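How to Match a Pile of Odd Socks

Before you begin, find a table. The bed will not do. Socks laid out on a bed work their way under the pillow, and then you lie down to look for them and the evening is over.

1. Tip everything out and pull each sock right side out. Put your whole hand in. Yes, all the way to the toe.

2. Sort by color first, then by length. Black socks go by the window, where you will discover that half of them are navy.

3. Lay each sock flat with the toe pointing toward you. Smooth the cuff.

4. Pair the loud ones first. Stripes and odd greens take seconds, and you will need the morale for the 16 gray ones.

5. Fold the pair once across the middle. Balling them up stretches the cuffs, whatever your mother did.

6. Anything still single after 15 minutes goes in the singles box until February. After that it is a duster.
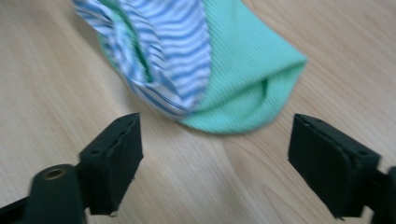

Clerkia House Laundry & Mending Club

Socks made of two fabrics, like this one with blue and white wavy stripes beside mint-green ribbing, should be matched on both. Teresa Marinho once paired by the ribbing alone and wore the result to a wedding. Tuck any lining back inside before you fold.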